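Working Out Player Availability Before a Squad Deadline

Before a coach names a tournament squad, someone has to turn a season of match records into a list that can be compared fairly. The method below uses a spreadsheet and takes an evening for a pool of 50 players.

Step 1. Set up the columns
Use one row per player: name, position, club, minutes played, matches available, matches missed. Keep loan spells on separate rows and add them together at the end. A player who moved from Gerska to Tornari in March gets two rows.

Step 2. Enter the minutes
Take minutes from the official match sheets. Count stoppage time the same way for every player, or leave it out for all of them. Substitutes who come on after the 90th minute are entered as 1.

Step 3. Set the cutoff
Yutong Zou, who keeps the records at Setel, uses 490 minutes as the lower limit for outfield players. Goalkeepers are listed separately - a backup may have very few minutes and still be needed.

Step 4. Mark injuries
Enter the expected return date in its own column. Anyone due back fewer than 14 days before the first match is marked "late" and checked again by the medical staff. 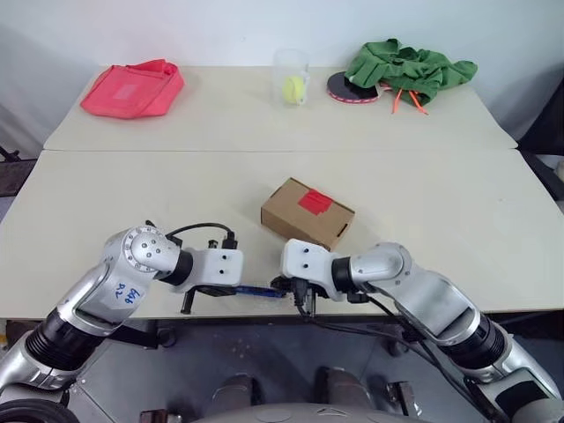
Step 5. Check goalkeeper reactions
Match minutes say little about a reserve keeper, so add a short reaction drill. The tester drops a ball from shoulder height and the keeper catches it after one bounce. A tennis ball works well, and a clear plastic cup will hold it between turns. Record catches out of 19 and enter the score next to the minutes.

Step 6. Sort and export
Sort by position, then by minutes. Save a locked copy before sending the list to the coach, and make later changes in a new file.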